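Everyone wants to talk about the policy network. Bigger model, more layers, new name for the same loss. Meanwhile the tooling that feeds it is held together with cron jobs and somebody's memory.

My gripe this week: timestamps. We spent 7 days chasing a planner bug at Matirton that wasn't a planner bug. Gripper pose and jaw width came off two clocks, 172 ms apart. The planner learned to close early. Of course it did. We told it to.

Wrote a check on Friday. One small script, flags any take where the jaw signal and the pose stream drift. It threw out 161 takes. Half of those had passed the old Okov validator with a green tick, becuase the validator looks at file size and frame count and then goes home.

Ordinary stuff too. Wipes, a puzzle cube, one table.
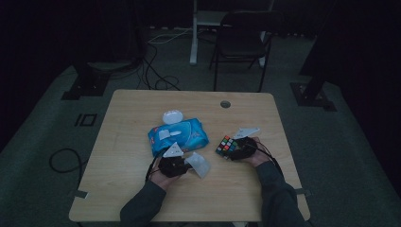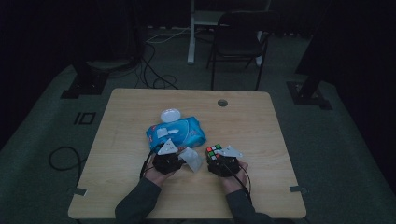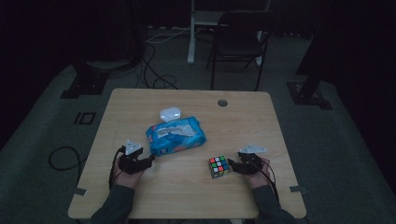 Kirsty Strachan disagrees, and told me so at length. Her view is that bad sync gets fixed at the driver or it doesn't get fixed, and a filter after the fact teaches people to record sloppy and let the script sort it out. She'd take my script away tomorrow and put the effort into one shared clock.

Fair. I'd love one shared clock. I've also been asking for one since May and what I have is a ticket. The filter took an afternoon.

What bugs me more is that none of this counts as robotics in most people's heads. Perception gets a team, control gets a team. Tooling gets whoever is free. Then a soft, crumpled thing slips out of the jaws and there's a meeting about the model's behaviour.

Open the logs first. Plot both signals on the same axis, it takes 10 minutes. If they dont line up, leave the model alone and go find out why.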